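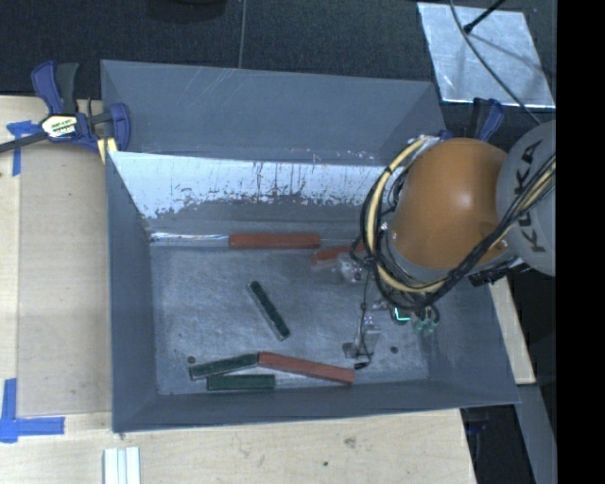
¿Por qué las piezas alargadas quedan tan a menudo pegadas a las paredes de una caja de fondo plano?

Porque el fondo les permite seguir deslizándose después de caer y la pared es lo primero que las detiene. Una barra que llega a la pared con un extremo suele girar hasta quedar más o menos paralela a ella, y en esa posición hace falta un empujón lateral para sacarla.

4.2 Reposo de bloques en cajas poco llenas

La sección anterior trató las cajas llenas, en las que casi toda la posición final de una pieza depende de las piezas vecinas. En este apartado se consideran cajas con pocos bloques, donde el contacto con el fondo y con las paredes pesa más que el contacto entre piezas. Es el estado en que se encuentra cualquier caja de montaje hacia el final de un turno, y también el que más quejas recogió en las entrevistas del almacén de Uvero: los operarios describían las últimas piezas como las más lentas de recoger, aun cuando se veían todas.

La Figura 2 corresponde a una caja gris rectangular vista desde arriba, con el fondo metálico rozado y las paredes inclinadas, apoyada sobre un tablero de madera clara. Contiene seis bloques en forma de barra, tres rojos y tres de color verde oscuro. Uno de los rojos descansa en horizontal contra la base de la pared posterior y otro, próximo a la pared delantera, queda en diagonal. Los dos casos sirven para fijar la terminología que se usa en el resto del artículo. Llamaremos "adosado" al bloque cuyo costado largo sigue la base de una pared, y "oblicuo" al que forma con la pared más cercana un ángulo apreciable a simple vista. Un bloque oblicuo puede tocar o no la pared con un extremo; cuando la vista desde arriba no permite decidirlo, se anota como oblicuo sin más y no se intenta deducir el contacto.

Se registraron 613 vertidos. En cada uno se volcó a mano un puñado de bloques desde una bandeja apoyada en el borde de la caja y se esperó a que todas las piezas dejaran de moverse. No se agitó la caja ni se corrigió la posición de ningún bloque. Si una pieza caía fuera, el vertido se anulaba y se repetía entero. Se emplearon dos modelos de caja, uno de paredes verticales, suministrado por Jenumar, y otro de paredes inclinadas, de la serie Zernia. Los dos tienen el fondo liso y una capacidad parecida. Las cajas se usaron tal como llegaron del almacén, con las marcas de servicio que ya traían, y se limpiaron con un paño seco al empezar cada jornada.

La clasificación la hicieron por separado Nandini Rajan y Jonalyn Malabanan a partir de las vistas superiores. Ninguna de las dos había participado en los vertidos. Hubo desacuerdo en 60 vertidos, casi siempre por un bloque cercano a una esquina, donde una misma pieza puede leerse como adosada a una pared y oblicua respecto de la otra. Estos casos se revisaron en común tomando como referencia la pared que corre junto al costado más largo de la pieza. Los que siguieron siendo dudosos se mantuvieron en el conjunto con la etiqueta "esquina" y se excluyen de las comparaciones entre modelos.

El color de los bloques no se utilizó como variable. Rojos y verdes proceden del mismo juego y se mezclaron en la bandeja antes de cada vertido. Tenía, eso sí, una ventaja práctica para la anotación: cuando dos barras quedaban en contacto por el costado, la diferencia de color permitía ver dónde terminaba una y empezaba la otra. Con dos barras del mismo color la separación resultaba más difícil de apreciar, sobre todo con los bloques oscuros en la parte de la caja que recibía menos luz. En el ensayo previo, hecho con piezas de un solo tono, varias parejas se habían anotado como un único bloque largo, y ese fue el motivo de pasar al juego de dos colores.

En las cajas de paredes verticales predominaron los bloques adosados. La secuencia más corriente fue la siguiente: el bloque caía cerca del centro, resbalaba de punta, tocaba la pared con una arista y giraba sobre ese punto. Cuando llegaba con poca velocidad el giro no se completaba y la pieza quedaba oblicua, con un extremo contra la pared y el otro hacia el interior. En las cajas de paredes inclinadas este giro incompleto fue más frecuente. La pendiente levantaba un poco el extremo que llegaba primero, y al volver al fondo la pieza retrocedía una distancia corta. También aparecieron bloques que se quedaban con una arista montada sobre la pendiente, situación que en la caja vertical solo se dio cuando había otra pieza debajo.

El desgaste del fondo merece un comentario aparte. Las cajas en servicio presentan roces de dirección muy variable, y al principio supusimos que frenarían las piezas y reducirían el número de bloques adosados. No encontramos una diferencia clara entre cajas nuevas y usadas del mismo modelo. La arista de los bloques es ancha en comparación con los roces y pasa por encima sin engancharse. Es posible que con piezas más finas, como las chapas de la línea Nuchit que se manejan en el mismo almacén, el resultado fuera otro, pero no se ensayaron.

Para la recogida a mano, la distinción entre adosado y oblicuo tiene consecuencias directas. Un bloque oblicuo deja libres sus dos costados largos en al menos una parte de su longitud y se puede tomar con el pulgar y el índice sin moverlo antes. Con un bloque adosado, los operarios observados en Uvero hacían una de dos cosas: apoyar un dedo sobre la cara superior y arrastrar la pieza hacia el centro, o tomarla por los extremos, lo que obliga a abrir más la mano y resulta incómodo con guantes. La primera maniobra fue la habitual. Algunos operarios inclinaban toda la caja para llevar las piezas a un lado, con lo que despejaban el fondo pero producían nuevos bloques adosados en la pared opuesta.

Hay varias limitaciones que conviene tener presentes al leer los resultados. La altura de vertido quedó fijada por el borde de la caja y no se varió de forma sistemática. Todos los bloques son prismas rectos, de modo que nada de lo anterior se aplica sin más a piezas cilíndricas, que ruedan. Por último, las vistas desde arriba no informan bien de la inclinación vertical. Un bloque apoyado sobre otro y un bloque apoyado en el fondo pueden tener contornos muy semejantes, y la anotación de piezas montadas se limitó por ello a los casos en que una tapaba visiblemente parte de la otra.

El apartado 4.3 repite la comparación con las mismas cajas y un separador central desmontable, que divide el fondo en dos compartimentos y añade dos caras verticales contra las que pueden detenerse las piezas.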